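Kundimix open day: two hours among the bins

I'll admit I went out to the Kundimix warehouse expecting to be sold something. The flyer promised visitors would "rethink the way you pack", which is a big ask of a morning in March with a sausage sizzle out the front. Still, I've got a shed full of tubs that don't stack, and entry was free.

Vilmos Farkas took our group around. He's been in storage and packing for most of his working life and he talks quickly, so you had to stay near the front. His main claim was that a tall bin with sloping sides beats a straight-sided crate for nearly any mixed load. Empties nest inside each other, he said, and you can get your forearm down the wall without skinning your knuckles. Fair enough on the nesting. What he skipped over was the floor space you give away at the bottom, and when a bloke behind me asked about it he got a fairly vague answer about "usable volume".

The house bin is called the Drarkemau and it holds 64 litres, or so the card said. I'd have liked to see somebody fill one. Trade price is $56 each if you order in bulk, and for that money I'd want a lid included. It isn't.

The packing floor was the better half of the visit. It's carpeted, which surprised me, and the bins sit up on board and cardboard.

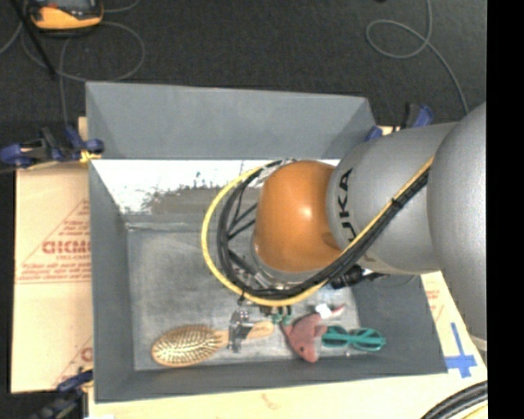
One of the big grey bins on the packing floor, sitting on cardboard and board.

I asked Dénes Halász, who runs the floor, whether the cardboard was part of the system or just what was lying about. Bit of both, he reckoned. They go through roughly 2000 sheets a year and most of it ends up in the recycling. He was a lot more forthcoming than the official tour, and told me straight out that matte grey shows scuffs sooner than the brochure lets on.

There was also a stand from Burell with label holders and dividers, and a smaller one from Kiss with carry straps. I tried a strap — comfortable, though I was lifting an empty tub, so take that for what it's worth.

Would I go again? Probably not for the tour. Dénes is worth a chat if you can catch him before the lunch crowd, and the car park fills up by ten. I came home with a brochure and one divider, and it doesn't fit any of my tubs.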